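Canvas priming: drying times and humidity

Acrylic gesso cures by water loss, so drying time depends on room humidity as well as coat thickness. Members should hold the studio between 40 and 60 percent relative humidity from November on - the radiators pull it lower overnight. 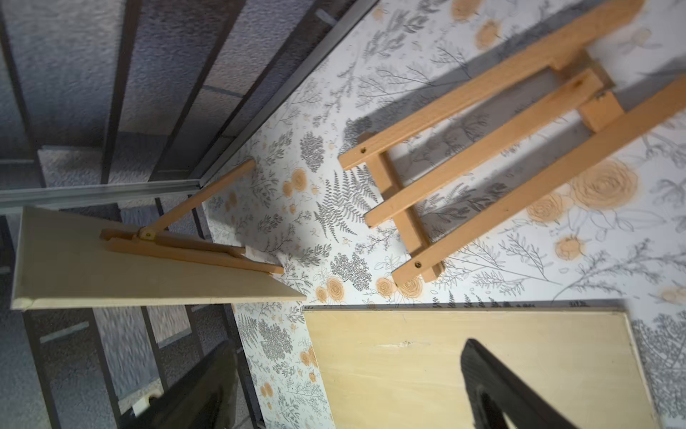 Allow 19 hours between the final coat and any oil paint. Sand lightly between coats, along the weave. Jairo Cabrera keeps the humidity log and will take readings at 9 a.m. and 4 p.m.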